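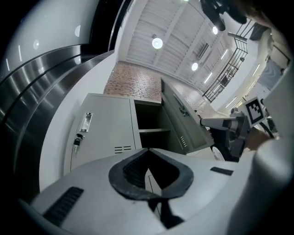 4. 「返信は明日でいいです」は本当に明日でいいのか

前の節では各社の規則の文面を並べて読んだので、ここからは働いている人の話に入ります。正直なところ、わたしがこの調査でいちばん楽しかったのはこの部分です。規則の文面はどこも似たようなもので、読み比べているうちに眠くなるのですが、その規則のもとで夜のチャットがどう動いているかとなると、会社ごと、部署ごと、もっと言えば机の並びごとに違います。

話を聞いたのは、Cumell、Muver、Agarwal、Katikの四社で働く49人です。Cumellは会計ソフトの会社、Muverは引っ越しと倉庫の手配をする会社、Agarwalは人事まわりの相談を受ける事務所、Katikは実験器具の設計と組み立てをしている会社で、規模も社風もばらばらです。ばらばらなのはわざとそう選んだからで、同じ業種で揃えたほうが比較としてはきれいだと査読の段階で言われたこともあります。ただ、夜の通知という話題は業種をまたいで愚痴が通じるところに面白さがあるので、ここは譲りませんでした。

面接は一回につき一時間弱、画面越しが中心で、希望した人とは社内の休憩室や近所の喫茶店で会っています。あわせて、本人の了解を得たうえで、終業後に届いた業務チャットを500件見せてもらいました。件数は四社でそろえていません。Muverの人たちがずいぶん気前よく見せてくれたのに対し、Agarwalは顧客の名前が入るものを除くと、ほとんど残らなかったという事情があります。ですから以下で会社どうしを比べるときは、件数の多い少ないは話の外に置き、どんな書き方が出てくるかだけを見ていきます。

4.1 夜に書く人の言い分

まず送る側の話から。終業後にチャットを送る人に理由を尋ねると、最初に返ってくるのはたいてい「忘れないうちに」という答えです。Cumellの開発部の人は、風呂に入っているときに思い出した不具合を髪も乾かさずに書き込むのだと言っていました。相手に今すぐ読んでほしいわけではまったくなく、自分の頭から追い出したいだけ、とのこと。わたしもまったく同じことをやるので、聞きながら何度もうなずいてしまいました(録音を聞き直すと、聞き手のほうがよくしゃべっている箇所がいくつもあります。反省しています)。

ところが同じ人に、では他人から夜に届いたらどう思うかと聞くと、急に歯切れが悪くなるんですね。「まあ、急ぎかなと思って開きます」「開いたら返しますよね、読んだ印がつくので」。自分が送るときはメモ代わりで、自分が受けるときは呼び出しに聞こえる。この食い違いは四社のどこでも出てきましたし、役職のあるなしにもあまり左右されませんでした。

夜に書くもうひとつの理由は、昼に書く時間がないことです。Agarwalでは相談の予約が夕方まで詰まる日があり、同僚への連絡はどうしても相談が終わったあとにまとめて出ます。午後七時を過ぎて一気に五、六通届くので、受け取る側はこれを「夕立」と呼んでいました。夕立が来る日は空気でわかるのだそうで、洗濯物を取り込むような気分で端末を伏せてから夕飯にする、と話してくれた人がいます。

子どもの迎えや介護のために夕方いったん抜けて、夜に仕事へ戻る働き方の人もいます。この人たちにとって夜のチャットは終業後の連絡ではなく、ふつうの業務時間中の連絡です。規則の文面に出てくる「終業後」という言葉がいつを指すのか、本人たちにもよくわかっていませんでした。Cumellの規則は午後七時以降の送信を控えるよう求めていますが、午後八時から働き直す人はその規則をどう守ればいいのか。ある人は下書きをためておいて翌朝まとめて送っていたものの、朝になると状況が変わっていて、半分は書き直しになるとこぼしていました。

4.2 前置きの文化

見せてもらったチャットを読んでいくと、夜の連絡には昼にない前置きがつきます。「夜分に失礼します」「返信は明日で大丈夫です」「見なかったことにしてください」「独り言です」などなど。わたしはこれをまとめて免責の一行と呼んでいます。

免責の一行は、親切のつもりで書かれています。それは疑いません。けれど受け取った人の話を聞くと、効き目はかなり怪しい。「明日で大丈夫です」と書かれていると、明日の朝いちばんには返事が要るのだと読む人がいます。すると朝いちばんに返すには夜のうちに中身を読んで考えておくことになり、結局その晩は仕事をしたのと変わらない、という理屈です。Muverの配車担当の人はもっとはっきりしていて、「大丈夫ですって書いてあるものほど大丈夫じゃないことが多い」と笑っていました。本当に急がない用件なら、そもそも夜に思い出さないだろうというのです。

面白いのは、免責の一行にも流行り廃りがあるところです。Katikの設計部では、一時期、上長が使いはじめた「寝て起きてから」という言い方が広まり、みんなが真似をしました。しばらくは冗談めいた軽さがあって、よく効いたそうです。ところが皆が使うようになると定型文になってしまい、ついているのが当たり前になります。今度はついていない連絡が怖くなる。免責の一行のない夜の連絡を受け取って、怒っているのかと思って慌てて電話をかけたら、ただ省いただけだったという話も聞きました。

言い方を変えれば、前置きが行き渡った職場では、前置きのなさが緊急の印として働きはじめます。誰が決めたわけでもないのに、です。規則の文面をいくら読んでもこういう取り決めは出てきませんし、新しく入った人に教える手引きもありません。入社して間もない人たちは、先輩の文面を上から下まで読み返して覚えたと言っていました。

4.3 予約送信をめぐって

予約送信の機能があるじゃないか、と思われるでしょう。わたしも調査の前はそう思っていました。夜に書いて朝に届けば、書く人の頭は空になり、受ける人の晩ごはんは守られます。四社のうち三社は、規則や手引きのどこかで予約送信をすすめています。

使っている人は確かにいて、気に入っている人は本当に気に入っています。Cumellのある人は、朝の九時きっかりに自分の連絡が並ぶのを見ると得をした気分になると話していました。いっぽうで、受け取る側からは別の不満が出てきます。みんなが始業時刻に合わせて予約するものだから、朝の九時に通知がどっと来るのです。夜の夕立が朝に移っただけ、とAgarwalの人は言っていて、これには唸りました。端末を開いた瞬間に昨晩の他人の考えごとが降ってくるので、自分の仕事に取りかかるのが遅れる、とも。

それから、予約した時点と届く時点のあいだに事情が変わることがあります。Muverでは、夜に予約した荷物の振り分けの相談が朝に届いたとき、すでに早番の人が別のやり方で片づけたあとだった、ということが起きました。相談された側は、もう終わった話を蒸し返されたように感じて少しむっとしたそうです。送った側は送った側で、予約していたことをすっかり忘れていました。どちらも悪くないのに、朝から気まずい。

予約送信を使わない人に理由を聞くと、面倒だからという声のほかに、「働いていたことが見えなくなる」という声がありました。これは言いにくそうに、面接の終わりのほうでようやく出てくる種類の話です。夜に送れば、夜まで働いていたことが時刻つきで残ります。朝に届くようにすると、それが消えます。手柄にしたいわけではないけれど、まったく知られないのもさびしい、と。わたしはこの率直さがとても好きで、この節の題をこちらにしようかと最後まで迷いました。

4.4 物のそばにいる人たち

ここまでの話は、画面の前で仕事が完結する人に寄っています。ところがMuverの倉庫やKatikの組み立て室では、物を手に持って進める仕事があり、持ち場を離れれば物理的に仕事が止まります。そういう人たちの夜の通知はずいぶん様子が違いました。

まず、勤務中にチャットをほとんど見ません。手がふさがっているからです。見るのは休憩のときと帰り道で、つまり昼に届いた連絡も夜に読むことになります。Katikの組み立て担当の人は、電車のなかで一日ぶんをまとめて読み、返事が要るものだけに返すと話していました。すると、その返事が届くころには相手のほうが終業後です。昼に送った質問の答えが夜に返ってくるので、設計部の側から見ると「組み立ての人たちは夜に連絡してくる」という印象になります。組み立ての側から見れば、昼に手が離せないとわかっているのに昼に聞いてくるのが不思議だ、ということになるわけです。

どちらの言い分ももっともで、双方を聞いているわたしは板挟みのような気持ちでした。しかも、規則は夜の送信を控えるように言っているので、文面どおりに読めば控えるべきは組み立ての人たちの返事のほうなのです。これはちょっと気の毒ではないでしょうか。

Katikでは途中から、組み立て室の入口に紙の連絡帳を置くようになりました。設計部の人が昼のうちに書きに来て、組み立ての人が手の空いたところで書き込みます。わたしが見せてもらったときは字の大きさも筆記具もまちまちで、途中に昼食の注文がまぎれていました。便利かと聞くと、答えは「まあまあ」。ただ、連絡帳は家に持って帰れないので、そこだけは気に入っているそうです。設計部のほうには、歩いて書きに行くのが億劫で、以前なら聞いていた細かいことを自分で調べるようになった人もいました。

Muverの倉庫ではこうした工夫は根づきませんでした。早番と遅番で人が入れ替わるため、誰かにとっての終業後がいつも別の誰かの勤務中にあたります。班の連絡はひとつの部屋にまとめて流れているので、遅番どうしのやりとりが早番の枕元で鳴ることになります。部屋を分けてはどうかという案は何度か出たものの、分けると引き継ぎの漏れが怖いという声が強く、そのままになっていました。寝るときは端末を台所に置く、という人が複数います。

4.5 通知を切るということ

では受け取る側が通知を切ればいいのかというと、ここにも細かな事情があります。四社とも通知の設定は本人に任されていて、切ってはいけないと書いた規則はどこにもありません。それでも、切っていると胸を張って言った人は少なかったのです。切っている人も、切っていることを同僚には言わないでいました。

切らない理由としてよく聞いたのは、切っても気になるから、でした。鳴らないのは来ていないからなのか、切ったからなのかがわからず、かえって何度も開いてしまう。鳴るようにしておいたほうが、鳴らないあいだは安心していられるのだそうです。これは聞いてみるまで思いつかなかった説明で、わたし自身の習慣もこれで説明がつく気がしました。

折り合いのつけ方は人それぞれで、特定の相手だけ鳴るようにしている人、音は消して画面の隅の数字だけ残している人、夕食のあとに20分だけ見ると決めている人がいました。最後の人は、20分を過ぎて届いたものは翌朝まで存在しないことにしていると言っていて、どうしてそれができるのかと尋ねたところ、以前の職場で体を壊したことがあるからという返事でした。ほかの人にすすめるかと重ねて聞くと、首をひねって、すすめないと答えました。同じ班の全員がこれをやったら自分が困る、というのです。

Cumellでは一度、十二月の繁忙期を前に、部署ぐるみで夜の通知を切る試みをしています。部長がみずから宣言して、開発部だけで始めたものです。最初の週はとても好評で、次の週に取引先からの問い合わせが夜に入り、たまたま端末を見た人がひとりで対応しました。その人は責められることも褒められることもなく、ただ翌日から、皆がなんとなくその人を当てにするようになったといいます。三週目には別の人も夜に見るようになり、月の終わりには元どおりでした。部長は失敗だったと言い、部員のなかにはあの二週間は良かったと今でも懐かしむ人がいます。

4.6 この節の限界について

弱いところも書いておきます。終業後のチャットは本人が選んで見せてくれたもので、見せたくないものは当然入っていません。いちばん深刻なやりとりは、たぶんこの500件の外にあります。面接に応じてくれた人も、この話題に言いたいことのある人に偏っているはずです。夜の連絡にまったく不満のない人は、わざわざ一時間も割いてわたしに会いには来ないでしょう。

Agarwalについては、見せてもらえたチャットが少ないぶん、面接での語りに頼っています。本人の記憶のなかの夕立が実際の夕立と同じ強さだったかどうかは、確かめられていません。Katikの連絡帳も、調査の途中で始まったものを横から眺めただけで、置く前の様子は後から聞いた話です。

分類の作業はわたしがひとりで行い、時間をあけて二度読みました。二度目に判断が変わったのは、ほとんどが「独り言です」と書かれた連絡です。一度目は免責の一行に数え、二度目は文字どおりの独り言かもしれないと思い直し、結局どちらにも入れずに別扱いにしました。書いた本人に聞いても、どちらのつもりだったか覚えていないそうです。

次の節では、こうした職場ごとの暗黙の取り決めが新しく入った人にどう伝わるのかを、入社から100日以内の人たちの話をもとに見ていきます。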